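### 4.2 Veränderte Tätigkeiten in der Frühschicht

Die Filiale Hurnari setzt den Roboter am unteren Regal der Snackabteilung ein.

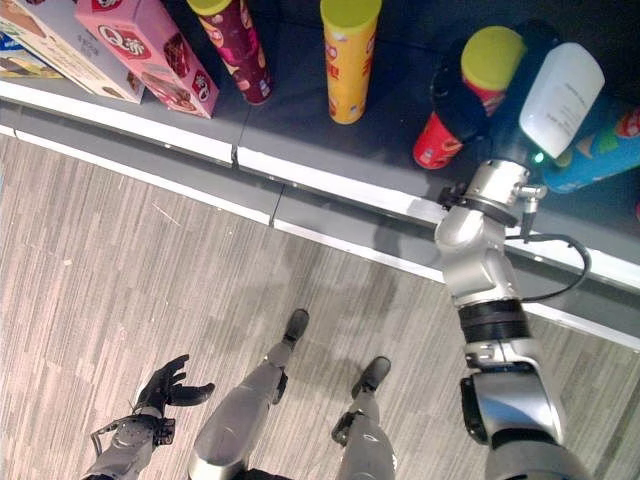

**Abbildung 3:** Humanoider Roboter am Snackregal, rechter Arm an der Ware.

Vor der Umstellung entfiel das Vorziehen der Ware auf das Verkaufspersonal. Seit November übernimmt es in drei Gängen das System. Die sieben Befragten nennen vor allem weniger Arbeit im Knien. Neu hinzugekommen ist die Kontrolle: Dosen und Schachteln, die schräg im Fach liegen, werden von Hand nachgerichtet (vgl. Abb. 3). Von 785 protokollierten Eingriffen fielen die meisten in die Zeit vor Ladenöffnung. Mac Giolla und Mugo fanden am Standort Clanduneck ein ähnliches Muster. Zwei Beschäftigte empfanden das Nachrichten als Unterbrechung der Kassenvorbereitung. In der Stellenbeschreibung kommt diese Aufgabe bislang nicht vor.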